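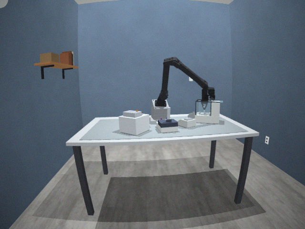
My bottom left corner has gone soft and I've tried everything short of throwing the projector in the pool, wrote a reader in Silledham after last month's issue. The middle of the picture is sharp, the menu text is sharp, but the subtitles go furry on one side, and is it time for a new lens?

Probably not! I had the exact same trouble in my own lounge room last winter and the lens was perfectly fine. Mine was the mount. I'd hung the projector off a Ķēniņš ceiling bracket (the short one, with the ball joint) and over a few months the ball had sagged the tiniest bit to one side. I couldn't see it by looking at the projector. I only found it when I put a tape on the screen and measured from each front corner of the case to the wall, and one side was 32 mm closer than the other.

That's a fair bit when you've only got one focus ring for the whole picture. If the projector isn't square to the screen, one edge of the image is further away than the other, and you end up focusing for the middle and putting up with mush at the side. Then, if you're like me, you reach for the keystone correction to pull the shape back into a rectangle, and it looks straight again, so you assume everything's sorted. But keystone only reshapes the picture inside the machine. It does nothing for focus and it throws away some of your pixels as well, so the fine text gets a little worse again. 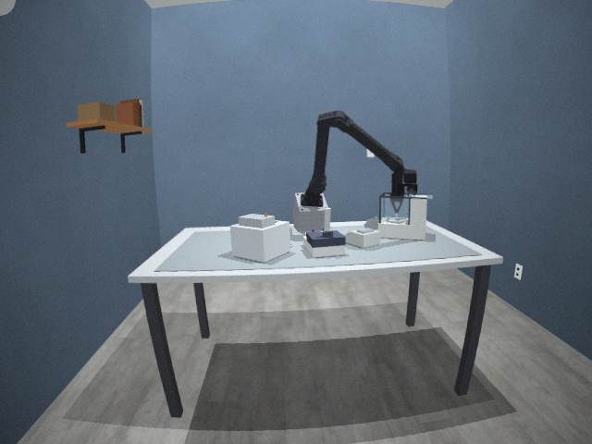 So before spending any money, go into the menu and set keystone back to zero, both directions. If there's an automatic one, turn that off too or it'll keep fighting you. The picture will look terrible and lopsided and you'll want to put it straight back. Leave it! The shape on the wall is now telling you which way the projector is pointing. If the left side is taller than the right, the left side is further from the lens, and you turn the projector from there.

Bring up the test grid if your model has one. Mine doesn't, so I made a page with a box around the outside and a cross in each corner and put it on a USB stick. Loosen the bracket just enough that it moves with a firm push, then nudge it, stand back, nudge it again. My screen is 222 cm wide and a nudge I could barely feel moved the far edge by a hand's width. Do it when the house is quiet. And let the projector warm up for half an hour first, as plenty of them drift in focus while they're getting up to temperature and you'll be chasing your tail.

When the box looks like a box, tighten everything and check again - mine shifted when I did up the last screw, of course, so I had to go back and allow for it.
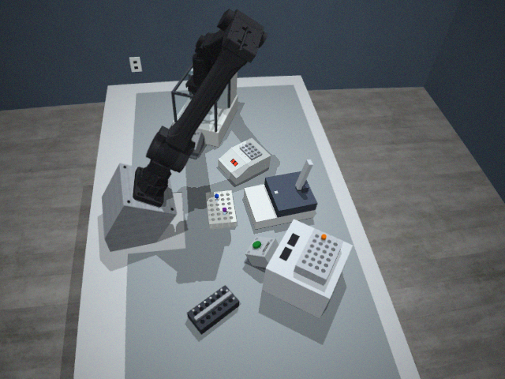 Black robot arm on a pale grey pedestal, computer rendering.

Now, the screen itself. I've got a Brilamo pull-down and I'm fond of it, but it's a plain one without side tension, and the edges curl forward a little in humid weather. A curled edge will give you a soft patch that looks exactly like a lens fault. Hold a long straight edge against the fabric (I used the cardboard tube from some wrapping paper) and see if there's a gap. If there is, try leaving the screen down for a couple of days before you do anything else. I was told off for this by everyone I live with, but it did flatten out by the end.

Somebody at the Drustham film night asked me if an old lamp can make the picture go soft. Not in my experience. My lamp was on 2,613 hours when I went through all this and it was dim and a bit yellow in the whites, but once the mount was square the corners were as crisp as they'd ever been. A tired lamp can make you think you've lost sharpness, mind you, as the contrast drops off and edges don't jump out at you the way they did.
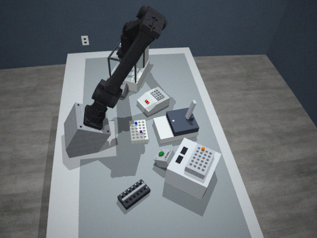 What would make me suspect the lens? If you've squared the projector up, the screen is flat, keystone is off, and one corner still won't come good no matter where you put the focus ring. Try turning the whole image upside down in the menu (it's usually under ceiling or rear projection). If the soft spot stays in the same place on the wall, it's the optics or still the alignment. Have a look at the glass with a torch, too, with the power off. A greasy thumbprint gives you more of a general haze than one bad corner, but it's a two-minute job with a blower and a lens cloth, so you may as well.

To my Silledham reader, please write back and tell me what the tape measure said. I've got four more letters about fan noise sitting here and I'll get to those next issue, once I've had my own machine apart and found all the screws again.

July 9, 2026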